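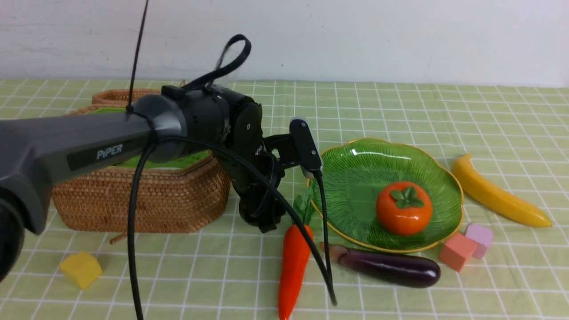
Lena Walczak asked whether the gripper was losing its zero or whether the fingers were just slipping on the carrot. Both have happened on this bench, so I went through it from the start.

Ticket: gripper stops short of closed
Machine: PiPER arm, parallel gripper, left side of the bench
Place: Plorcombe shared workshop
Opened: March 24, 2023
Status: open, workaround in use

What happens
The arm runs the pick and place routine with the toy food and the foam cubes. The first picks are fine. Later in the run the gripper reports closed but the fingers still have a gap. Foam cubes still get picked up because they squash. The carrot and the eggplant get dropped on the way to the plate.

What I tried

1. Power cycle. Gap gone, then back again after 50 cycles.

2. Re-zeroed the gripper from the Bendell control page. Same result. The page shows 300 counts at full close after zeroing and 295 when the fault is there. Lena thought five counts was too small to matter. With our scaling it is enough to drop the carrot.

3. Swapped the finger screws for new ones and put thread locker on them. No change.

4. Ran with nothing to pick up, 100 cycles open and close, wrist held still. No fault at all.

5. Same again, but with the wrist turning between each close. Fault at cycle 50.

Steps 4 and 5 point at the cable. It hangs down from the gripper and runs over the tablecloth, and when the wrist turns it can drag on whatever is lying there. I held it up by hand for one run and the count stayed at 300. One run is not much to go on.

Reply from Lena Walczak
Could be the connector and not the drag. We had the same thing on the Kurek board in December and it was a loose pin. Can you wiggle it with the arm parked and watch the count?

Follow-up
Wiggled the plug at the gripper end with the arm parked. Count did not move. Wiggled the other end, same. Pulled down on the cable gently and the count dropped to 295, then stayed there after I let go. So it is the pull - my guess is it shifts the plug slightly in its socket.

Workaround
Keep the cable slack and clear of the toys. Re-zero every 50 cycles. Please don't tape the cable to the upper link, as it then goes tight when the wrist is turned right over.

Still to do
- Print a strain relief clip. Lena has the Tolla file and says it needs a wider slot for our cable.
- Repeat step 5 with the clip on, 100 cycles.
- If the count holds, put the carrot and eggplant back in the routine and close the ticket.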